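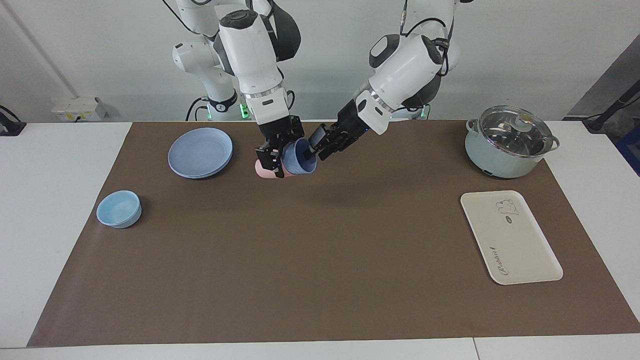
The Pastel Years
A gallery by Arturo Fontana
Posted August 20, 2020

I used to own gray dishes. They were sensible, they matched, and every one of them looked like it had been issued to me by a bank. Then in February I walked into Santoro to buy a dish towel and came out with the first of the pink cups, and the kitchen has been sliding toward the color of after-dinner mints ever since.

What follows is the current state of the collection, with notes. People who come for dinner keep asking where things are from, and I would like to be able to point them at a page and go on eating.

THE CUPS

Pink goes with periwinkle. I didn't plan this, but the two of them ended up nested on the first night and have been a couple since then. They are at their best lying on their sides, one tucked against the other, like a very short train.

Nesting is the whole reason I kept them. My old mugs had handles, and handles are how a shelf meant for a dozen mugs ends up holding five and a grudge. Cups that slide together take up the room of one cup and a bit. The bit matters in this apartment.

One warning from experience: nest them dry. Two damp cups will form a bond stronger than most I've had with landlords. Ice water in the inner one, warm water around the outer one, a slow twist, and patience, which I don't keep in the kitchen.

THE PLATES

Slate blue, round, shallow, raised rim. They live in a stack and they stack well, with the rims sitting one above the other so you can get a finger in between. If you've ever tried to lift the top plate off a pile of perfectly flat ones, you know why I bring it up.

The shop called the color Poddale. I asked whether Poddale was a place and was told it was "more of a mood." I can report that the mood is slate blue.

Sauce stays where you put it. Soup is pushing it, and my cousin has pushed it.

THE BOWL

Sky blue, on the pale side, with a thick rim. It's small. I bought it for olives and it has since been promoted to eggs, loose change, lemon halves and whatever screw has just fallen out of something.

A bowl this size never gets put away in my house. It drifts to the front corner of the table, where it waits to be useful, and about once a day it is. I have bigger bowls, perfectly good ones, and they sit in the dark under the counter thinking about what they did.

THE POT

Mint green, glass lid, silver rim, beige knob. The pot is the diva of the group and knows it.

I'd gone years with solid lids, lifting them every two minutes to see how the rice was doing, which is how you get bad rice. With glass you can stand there and stare. The rice is no better, to be fair, but I'm much better informed.

The Ladach catalog lists the color as "garden." No garden of mine has ever been this green on purpose. The knob, being beige, goes with nothing else I own, and I've come to respect that.

Small handle on one side, looped handle on the other. Guests always reach for the wrong one, whichever one that is for them. I hand over two pot holders and look away.

THE MAT

Brown, long, and covering most of the table. The table is white, and a white table is a lovely thing to own for the first 10 minutes. After that you start noticing coffee.

The mat was meant to be temporary. I rolled it out for one dinner and found that everything pastel looks better on brown: the blues get bluer, and crumbs (this is the real benefit) more or less vanish. I clean it more than you'd think and less than I should.

The pot sits partly over the back edge, half on and half off. I've moved it forward many times. It goes back. I no longer fight with it, as I've got the plates to think about.

THE ONE THAT GOT AWAY

There was going to be a teapot. Prirkent had one in a shade between butter and a legal pad, and I carried it around the store for the better part of an afternoon. It was 65 dollars. I don't drink tea. Those two facts finally met each other near the register and I put it back.

I have regretted this on rainy evenings only.

WHERE IT ALL GOES

One shelf, over the sink, 80 centimeters wide. I measured it for this page — it had always felt bigger. Plates at the left, cups lying down beside them, pot at the right with the lid upside down inside it, knob first, so that something can sit on top. The something is usually the bowl, on the rare nights it comes home.

The gray dishes went to my brother, who says they're very sensible. He has already chipped one.

QUESTIONS I KEEP GETTING

Do they all come as a set? No. They look as though they do, and I take full credit.

Doesn't it feel like eating in a nursery? A little, at breakfast. By dinner there's garlic involved and the feeling passes.

Would I buy the pink again? Yes, and first. The blue cup is the better color, but without the pink one next to it you'd take it for gray, and I've done my time with gray.

Is there going to be a part two? I've seen a colander. It's the color of a peach. I have told no one in the house.

Back to all galleries
Next gallery: Hooks I Have Known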